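Chapter 4

Fingers First: Building a Gripper You Can Hold

By the end of this chapter you will have a working two-fingered gripper on the bench, and you will have picked up things with it that you never thought of as difficult. A teaspoon. A sock. A grape, if you are feeling brave! It is my favourite build in the book, and it needs no arm, no wheels and hardly any room.

In Chapter 3 we made a motor turn to an angle and stay there. Now we give that motion something to do. A gripper is where a robot meets the world, and most of what goes wrong in a first robot goes wrong in the last few centimetres, between the fingertips and the thing they are supposed to be holding. So we start there, and the arm can wait until Chapter 7.

4.1 What you will need

Everything from the Chapter 3 parts tray, plus the following:

One pair of printed fingers (files in Appendix B, or cut your own from 10 mm sheet)
Two slotted side plates
A rear housing with a lid
A small camera, if you want to try the exercises in 4.6
Cross-head screws, and more of them than you think
A Stetico driver board, or any board that gave you a steady hold in Chapter 3

The Stokbridge workshop built the whole thing over four evenings with a single printer and one good screwdriver between them. At home, a desk and a decent lamp will do perfectly well. I wrote half of this chapter in a spare bedroom.

4.2 Why build it to be held?

You might expect a gripper to be bolted to an arm straight away. Resist for a week or two. When you carry the gripper yourself, your own shoulder, elbow and wrist do the hard work, and you can put all your attention on the fingers. You find out very quickly which way they like to approach a cup, how far they must open before they close, and how much of the object they hide from you as you come in.
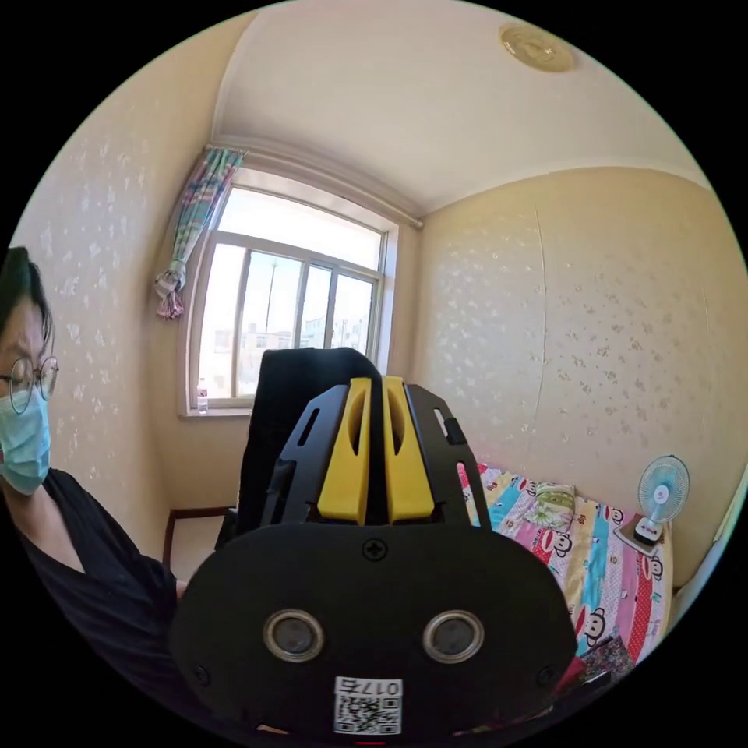 Two upright fingers, each with a long slot cut out of it, are a good pattern to begin with. Araújo wrote back after trying the first draft of this section that the slots had seemed like decoration until a solid pair was printed for comparison, and that the solid fingers "took ages, weighed more and skated off a lemon". I would add that a slotted finger can bend a little as it presses, depending on the material and how thick you leave the walls. Try both and keep notes, please. The differences are great fun to feel for yourself.

4.3 A word about force

Hold an egg between finger and thumb. Now hold a full jam jar the same way. You changed your grip without any thought at all, and your gripper cannot do that yet. For the moment we set one closing force and live with it.

Begin at 200 grams, measured by closing the fingers on a kitchen scale turned on its side against a block. Raise the setting in steps of 10 grams until a plastic cup stays put when you tip it. Write the number on a bit of tape and stick it to the housing. You will want it again in Chapter 7, and you will not remember it.

4.4 Practice makes data

The Clarden club kept a log of every grasp its members tried while testing this design, and ended up with 1,836 entries. You don't need anything like that many. Aim for 60, spread over several objects, and for each one record the object, the direction you came from and whether it slipped.

Before you go on

Check that both fingers meet along their full length when closed.
Tighten the side plates, then open and close the gripper by hand. Nothing should rub.
Clear a space, find a cup and turn to 4.5, where we fit the motor.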